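Home | News | Events | Newsletter archive | Contact

Print this page | E-mail to a friend

Paper cups: what changes in February

The coffee point on the second floor will switch to a new paper cup supplier in February. Vidmar, which has delivered our cups until now, is giving up the smaller sizes, and the order goes to Duseck. The first delivery is 3000 cups, packed in sleeves. They will be kept in the tall cabinet next to the sink.

Cups used at the work tables should be black paper ones, as before. Please don't leave them standing on the white tabletops overnight. Coffee rings have been hard to get off, and Radka Omerović has asked that each table be wiped down before the room is locked. 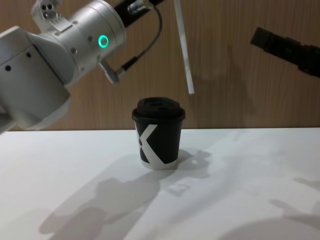
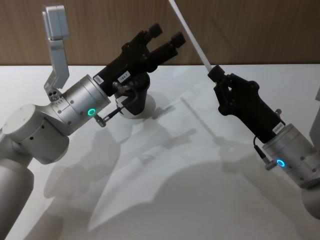

Lids are ordered separately and will come later in the month. The old lids do not fit the new cups, so any still in drawers can go to Eleni Radonjić, who will return the unopened packs to Vidmar.

Used cups go in the bin by the door, with the lid taken off first. Cups with coffee left in them should be emptied in the sink. The bin is now collected at 4 p.m.

If the cabinet runs low, write the size on the sheet inside the door. Biljana Janevski places the order. Mugs are still welcome, and there are 36 hooks for them above the counter.

Shares: 3 | Comments: 4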